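Why do sticky notes stick (and then un-stick)?

January
By Maritza Carhuamaca
Reading time: 5 minutes

Have you ever pulled a sticky note off its pad, slapped it on the fridge, changed your mind and moved it to your brother's forehead? Try doing that with a strip of parcel tape and you'll get a very cross brother. So how can one little square of paper hold on tight and let go so politely? It's a brilliant bit of science, and you've probably got some of it in a drawer at home. 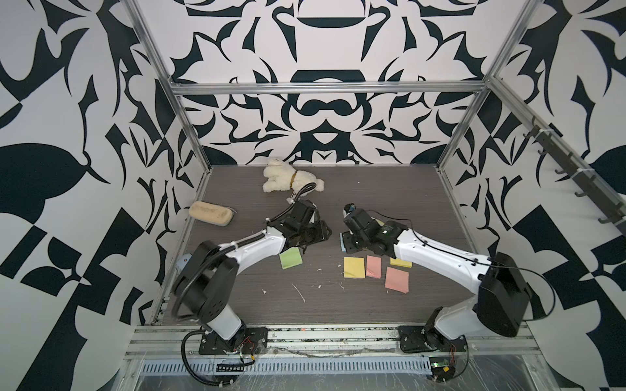 Sticky notes on a wood-grain tabletop, yellow and blue ones among them.

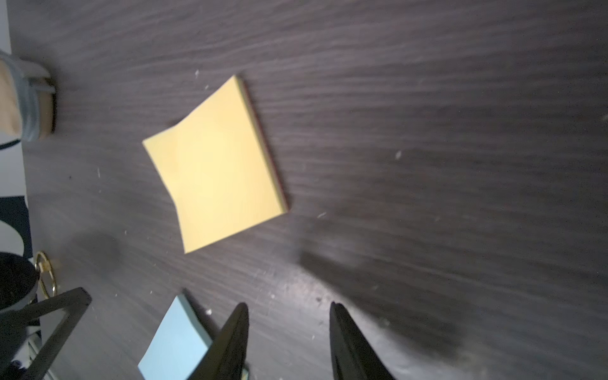 The secret is in the glue. Ordinary glue spreads out into a flat, smooth layer. It creeps into every tiny bump and dent in the paper, and once it has dried it grips all over. Pull hard and the paper rips before the glue gives up!

The glue on a sticky note is different. It's made of teeny tiny balls, far too small to see without a microscope. Think of a tray of squashy marbles. When you press the note against a wall, only part of each ball touches it. That's enough to hold up something as light as paper, but there are lots of little gaps where nothing is touching at all. When you peel, the balls let go a few at a time — and most of them stay on the note, ready to be used again.

So why does it stop working in the end? Dust, mainly. Each time you move a note, the glue picks up fluff and crumbs and bits of whatever it was stuck to. My notes usually give up after a few trips round the kitchen, and the one I stuck on the cat's blanket lasted no time at all.

Why do they curl?

Look along the top of a fresh pad and you'll find that the glue is only on one edge of each sheet. The rest is plain paper. If you grab the loose end at the bottom and pull upwards, you bend the paper as you go, and it stays a bit bent. That's why your note pokes its chin out from the wall!

Paper also changes with the air. It's made of plant fibres, which swell up when they take in damp and shrink when they dry out. If one side of a sheet changes more than the other, the corners start to lift.

Try it yourself: the peeling test

You'll need a pad of sticky notes, a pencil and a smooth door or cupboard (ask first).

Write "UP" on one note and "SIDE" on another. Peel the first by pulling from the bottom edge upwards. Peel the second by starting at one side and pulling across, keeping it as flat as you can. Stick them both on the door and look at them from the side. Which is flatter? Leave them for 30 minutes and look again.

Now pick one note and keep sticking and peeling it in the same spot. How many goes before it falls off? Then try a new note on a woolly jumper, a brick and a window. Guess first, because guessing is the fun part — I was completely wrong about the brick.

Comments

Haruna: We did the peeling test at school and SIDE was the flattest on our whole table!!

Bitow's mum: Our note managed nearly 335 goes on the window before bedtime got in the way. He wants to carry on tomorrow.

Arach: can you do glitter glue next please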